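Workshop notebook, film bench
4 June 2022

Reel 3 of the Hellby film is finally through the scanner and I am so pleased with it I ran it twice just to look. The harbour sequence in particular. We had only ever seen it on that horrible grey video transfer, where the sky and the water were the same porridge, and now there are ripples! There is a rope on the quay with strands in it. Whoever shot this had a proper eye and a steady tripod.

For the record, before I forget the order I did things in. Reel 3 is the 16mm picture negative, black and white, 110 metres on a rusty core, faint vinegar smell but still flexible. Wound it by hand onto a plastic core first, emulsion in, very slowly, with the lamp low and to the left so the scratches showed up. Most of them are on the base side, which is good news, as the diffuse light should swallow the lot. Two old cement splices had let go completely. A third let go while I was looking at it. Remade all of them with the small splicer, scraped properly this time (I rushed one on reel 1 and it jumped in the gate like a frog).

The Furkivent cleaner behaved itself. I ran it at the slow setting with fresh pads, and changed the pads halfway because they came up brown. Please, everyone, look at the pads. The log sheet has a box for it and the box is nearly always blank.

Scan settings on the Pratell: full overscan so we keep the edges and the perforations, capstan drive only, no sprockets, tension one notch down from normal. Shrinkage is a bit worse towards the tail and the image begins to float up and down there, but it floats slowly and evenly and that sort can be taken out afterwards. I would much sooner have a gentle drift than torn perfs. Raw files are on the tall drive, folder named for the reel, checksums done.

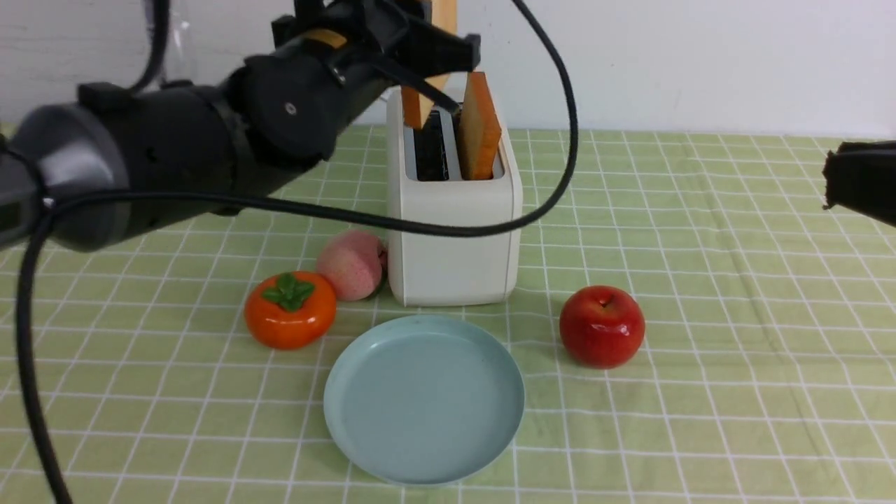
Should the remaining reels be cleaned before they are scanned, even where they look clean on the bench?
Clean all of them. Reel 2 looked spotless under the lamp and still left a grey line down the pad, and every speck of that would have ended up in the scan.

The missing frames. At frame 1312 there is a cut that is not in the continuity sheet, right in the middle of the shot of the woman mending nets. Her hand is by her knee, then it is up by her face. I thought it was a jump from the editing, but the edge numbers skip, and when I laid the gap against them it came out as eight frames gone. Probably torn in a projector or a printer and trimmed to make a tidy join, long ago. The lovely thing is that the Mousavi print, the worn one with the green leader, has that shot complete. It is a generation further on and the contrast is dreadful, but those frames are there. So I scanned that section too and tried dropping it in. You can see the change, the grain goes coarse for a blink and the whites flare, but the movement flows right through and she brings her hand up to bite the twine! That is the whole point of the shot and we have all been watching it without the bite.

I'd like us to keep it in. Matched as well as we can for density, but not smeared to hide it, and written up in the notes that go with the file. The untouched scan stays as it is in any case.

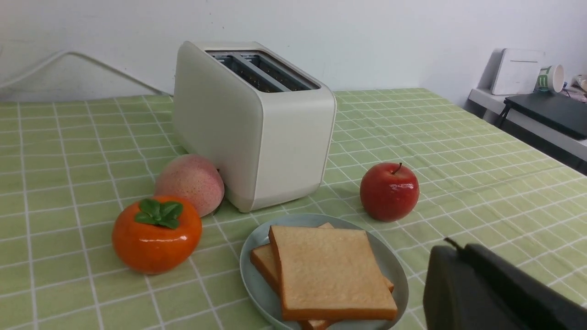
Table with the toaster at the back, peach and persimmon in front of it.

Grading, first go. I did a rough pass on the opening and the boatyard, only to find out how much is in the negative. Loads. The shadows under the hulls are full of detail that the old print simply buried. My first instinct was to pull everything up so you could see it all, and after a cup of tea I went back and it looked like a weather report. Brought it down again, using the Mousavi print as a guide for how dark the boatyard is meant to be. It was made in the December after the shoot, according to the can, so it is the nearest thing we have to what the first audience saw. Worn or not, I trust it for that. Highlights I left alone except in the church, where the window was clipping on my settings and needed a second scan pass at lower light. That pass is in the same folder with "low" on the end of the name.

Flicker is mild, mostly in the skies. I tried the automatic tool on a short stretch and it did a fair job on the sky but pumped the brightness of the gull in the foreground, so that needs a mask or a lighter touch. Dust removal I have not begun. When we do, please keep the automatic one well away from the rain at the end of reel 4. On the test it decided the rain was dirt and removed it, and we had people running for shelter on a perfectly dry street. Hand work only for that scene.
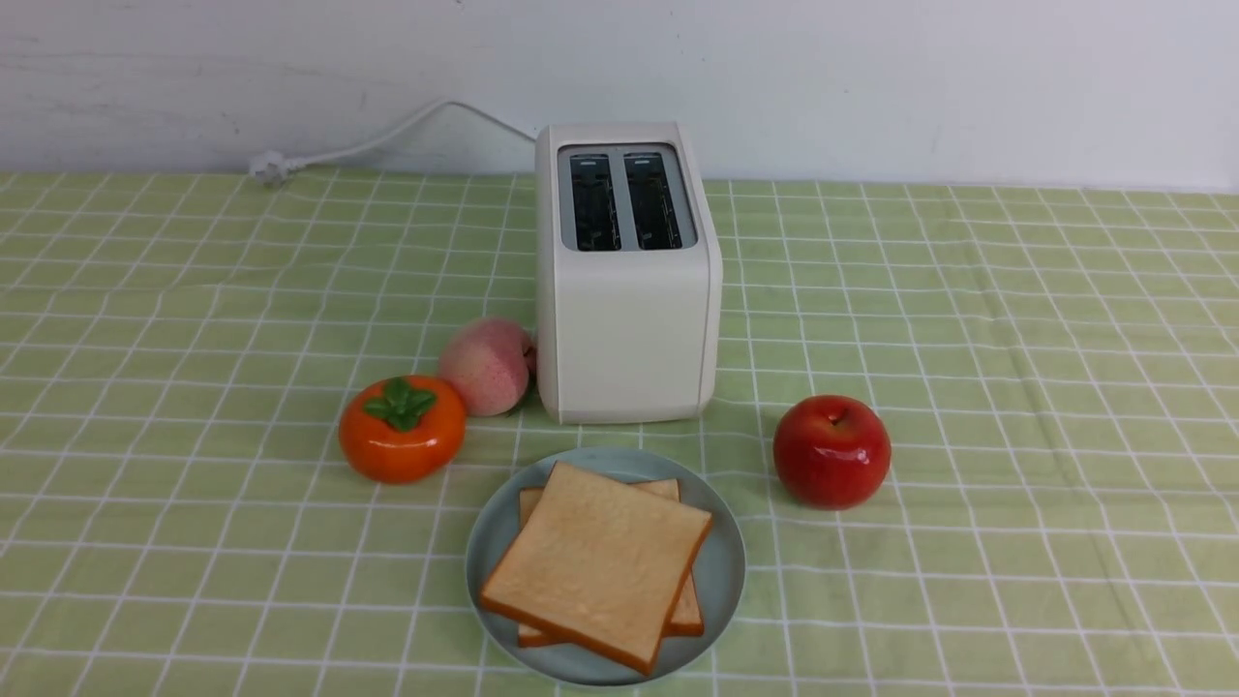
The sound is the next treat. There are four reels of picture and a separate sound negative for each, and I unrolled the first few turns of the sound for reel 1 to see what kind of track it was. It is a double variable-area one, both halves in nice condition, no bloom at the edges that I could find with the loupe. For anyone who has not handled one and is wondering what to look for on the negative, the white toaster has it very neatly: two dark slots running side by side with a thin grey divider between them. Make the slots endlessly long and let their sides wobble with the voices and you have your track. If one of the halves looks thinner than its twin all the way along, stop and check the alignment before capturing anything, as that is usually us and seldom the film. I listened to a minute of it through the reader with no filtering at all and the accordion came out beautifully, a little hiss, a bit of crackle on the splices, and such a warm low end. The narrator has a cold, I think.

Still to do:
Reel 4 picture, rewind and inspect. The can is dented so go carefully with the lid.
Order more pads for the Furkivent and another box of plastic cores.
Capture all the sound negatives before anyone moves the reader again.
Write to Hellby and ask if the continuity sheet has a second page. Ours ends in mid-shot.
Clean the gate on the Pratell. There was a hair in the lower left corner for the last stretch of reel 3. It is outside the picture area but I know it's there.
Rescan the church at low light if the window still bothers us on the big screen.

Reel 3 negative is back in a vented can on the cool shelf, tail out.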